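Revico Storage Units, Ticona Yard

I run the yard myself, so if you call, you get me. We rent lockable units by the month next to the Ticona apartments, and most of my tenants are between leases or just short a closet. The 200 square foot unit is $212 a month. The corner ones are $217 (same size, but you can back a truck right up to the door!).

Deposit is one month, and you get it back when the unit is swept out and the key is in my hand. No long contract, just 30 days' notice. 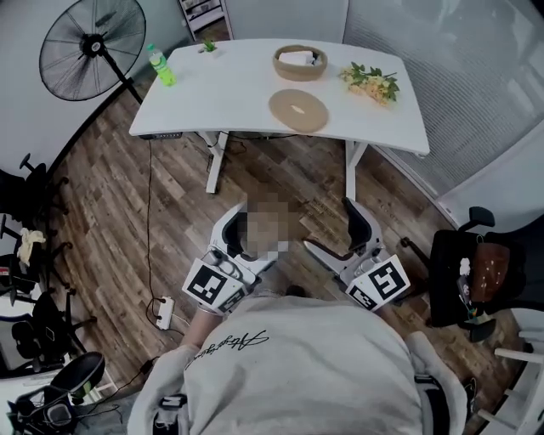
One tenant wrote to me in October that the price was fair but the gate hours were a pain, and could I please open before seven. Fair point! The gate now opens at five thirty every day, Sundays too.

Bring your own padlock or buy one from me at the office. No tires, no paint, no food. If you need power, ask about the Rallex row, where a couple of units have an outlet.

Prices good from Wed 1 March.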